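Evaluating the Binditow Home Tasks Package on a Student Budget

Project report, Robotics Lab Elective, second semester

Background

Our group was given the choice between building a tidying robot and reviewing software that lets you pretend you have one. We had a budget of zero dollars and one working laptop, so we reviewed software. Binditow is a simulation package sold to schools by Skadau. It comes with a set of furnished rooms, several robot arms, and a library of objects for the arms to fail to pick up. The student license costs $42 per seat, and our department already had eight seats left over from a course that was canceled.

The sales page says a beginner can have an arm moving "before the coffee gets cold." We started the install on a Monday morning. The arm moved on Thursday. In fairness to Skadau, two of those days were our fault, because we had put the license file in the wrong folder and then defended the decision.

Setup

We used the room called Gorkora, which is the living room in the standard set, and the pick task that comes with it. The object has to be gripped from above and lifted clear of the sofa. Each attempt was limited to 20 seconds of simulated time. We planned 200 attempts with the default controller and another 200 with the Adeleke add-on, a grasp planner that the vendor offers as a free trial. The trial ended before the second batch did, so this report covers the default controller in detail and the add-on mostly in spirit.

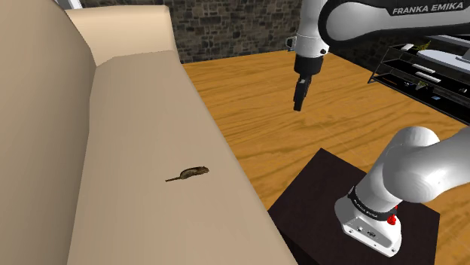
Figure 1. The Gorkora room, with the gripper closed and the rat on the sofa cushion.

The object list let us choose, and we voted for the rat. It was a better test than the box we tried first. A box has flat sides and forgives you. The rat has a rounded body, and it has a tail, which our first script treated as part of the width. The planner then asked for a grip much wider than the fingers could open, gave up, and reported success. We fixed the script by ignoring the tail. The success message we never fixed.

What we liked

The rooms look good, better than the apartment where most of this was written. Resetting a task takes one key press, and the arm always goes back to the same starting pose, so a bad run can be repeated until someone figures out what went wrong. The logs are plain text and opened in everything we own.

What we liked less

The manual is organized by menu — every button gets a page, including the one that closes the manual. Contact settings are on a page called "Feel," which we found last. With the default friction, the object slid out of the fingers on most lifts. Raising it helped a lot, but then the rat sometimes stuck to one finger after release and had to be shaken off.

Support answered our email the same afternoon and told us to raise the friction.

Recommendation

For a class that already has the seats, Binditow is worth using, and we would keep the Gorkora task as a first assignment. We would not pay for the Adeleke add-on without a longer trial. Next year's group should start with the "Feel" page, check the grasp width by hand before the first batch, and write their own success test. Ours is in the shared folder under the name final_test_2. Please don't use final_test.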